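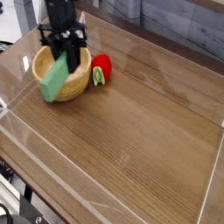
Toy library in Zirorora moves to bigger room and brings back its tidy-up table

February, by the Zirorora News Desk
3 shares | 2 comments

The Dikora toy library will open again on Thursday in its new room on the ground floor of the Murakami building, after being closed for most of the winter. Families who have a borrowing card from last year can continue to use it, and new families can ask for a card at the desk.

The library lends toys in the same way as a normal library lends books. A child chooses something, takes it home, plays with it and brings it back. The collection has now 394 toys, and all of them were checked before the move. Puzzles with missing pieces were put together with other puzzles where it was possible, and the soft toys were washed. A small number could not be saved.

The old room was on the first floor of the Cedura hall, and it was well liked but difficult. The stairs were narrow and a pushchair had to be left at the bottom. When it rained, the entrance became so full of wet coats and wheels that parents with small babies often turned around and went home. In the new place there is one step only, with a ramp beside it, and the pushchairs can stand inside under the windows.

Regular visitors will be pleased to hear that the tidy-up table is coming too. It was for many children the favourite thing in the old room, and the library has received many questions about it during the closed months. The game at the table is very simple. There is a bowl, there are some things to put into the bowl, and when everything is inside, somebody takes them out again and the next child can start.

At home many children do not like to tidy up, and the library does not promise that this will change. But at the table the tidying is the game itself, and even children who are shy with other children stand there for a long time. Parents have told the library that afterwards they put a bowl on the floor at home and tried the same. With some it worked for a week, with others for one evening.

The table has a wooden top with a nice grain, and low clear walls go around it, so the pieces which roll or jump do not end under the shelves. Parents can look through the walls from their chairs.

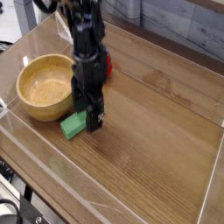 A round bowl was chosen on purpose. The library tried a square box before, but the blocks fitted too well into the corners and small children could not get them out again. With a bowl the pieces lie in all directions, and there is always some end which stands up and can be taken. A long block is the hardest, as it must be turned a little before it goes in, and it may still look out over the rim. It is allowed. The rule at the table says only that a thing is tidy when it doesn't touch the table any more.

The pieces are a mixture. There are plain blocks in quiet colours such as light green, and there are soft round toys in strong colours such as red, which are easy for a small hand. Soft things make almost no noise when they fall, and the library asks that hard metal cars from home are kept in the bag. In the old hall there were complaints from the choir next door about the noise, and the new neighbours are an office for tax advice.

For the smallest children there is a separate carpet with baskets, a little away from the door. The library recommends the table for children who can stand safely alone. There is no upper age. On wet afternoons last autumn some of the bigger brothers and sisters spent more time there than the small ones, and they made their own rules, for example with one hand behind the back or with eyes closed. Both are fine when it is not crowded. When there is a queue, every child fills the bowl once and then lets the next one come.

What else is new

The shelves in the new room are lower than before. Children can now see most of the toys without being lifted, and the heavy boxes with trains and building sets are at the bottom. Games with very small parts stay on the high shelf behind the desk and must be asked for.

Each family can borrow two toys at one time. The loan is for three weeks, and it can be made longer one time if no other family is waiting. Late toys do not cost money, but no new toy can be taken until the late one has come back. The library asks also that toys are returned dry and in the bag in which they were given. The bags have a number, and a wrong bag makes much work at the desk.

The costume box is not yet open. It needs hooks on the wall, and for the hooks a permission from the owner of the building is needed, which is expected in spring. The book corner is smaller than in Cedura hall, but there is now a proper lamp and a bench where an adult can sit without having the knees at the ears.

Toys as gifts

The library is glad about gifts, but it has at this moment enough teddy bears and enough puzzles of farm animals. Wanted are wooden blocks in any size, soft balls, play food made of cloth, and bowls or baskets with a thick edge. Things should be clean and without batteries. Please do not leave bags in front of the door in the evening. In January a bag with toys stood outside during a night of snow, and most of it had to be thrown away.

Those who want to give a larger toy, such as a play kitchen or a slide, should first write to the desk with the measurements. The door of the room is wide but the corridor has a corner, and a slide has already been carried back home once.

Opening times

The room is open on Thursday from half past two in the afternoon until six. A second afternoon is planned if there is enough interest, and there is a list at the desk where families can write which day is good for them. On the first afternoon there will be tea and juice in the corridor. Food and drinks should stay out of the room, and above all away from the table, where the wood has already got a mark which does not come off.

The entrance is from the yard side of the Murakami building, and the bell has the name Dikora on it. The bus stop at the front is closed at the moment because of the work on the pavement.

Contact the news desk | © Zirorora News | Back to top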